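Friday out at Erkgate: cameras, controllers and a lot of cloud

Jul 16, 2021

So I finally made it to the Sestedier open day! They do these every July and I always miss them, but this time I got the early train and was there before the coffee.

Indoors it was mostly tables and leaflets, so I went straight for the outdoor bit — three controllers to try on the same wheeled robot, on the path by the water. The Grilano one suited me best. Chunky thumbsticks, hardly any lag, and I could steer from the onboard camera feed without squinting.

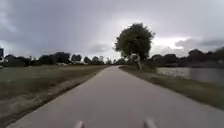 Liviu Grecu: I'd go for the Coman over the Grilano. Softer on the turns, and the dead zone can be changed from the menu. Did you get to try it?

I did, Liviu, and I kept oversteering! Probably me. The dead zone was still on the factory setting, so maybe I was unfair to it. The third was a tablet app and I gave up on that quickly — my thumbs kept covering the picture.

We also argued about the camera itself. It sits low and looks straight ahead, lovely for keeping to the tarmac, but close-up ground smears once you're moving. I'd happily swap a bit of sharpness far off for a cleaner view of the verge. 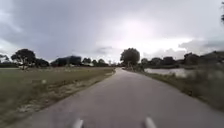 On the move by the water, onboard camera view.

The Grilano is 219 pounds and the Coman kit is 706, so I know which one I'm saving for. Back on the 4 o'clock train with a bag full of leaflets.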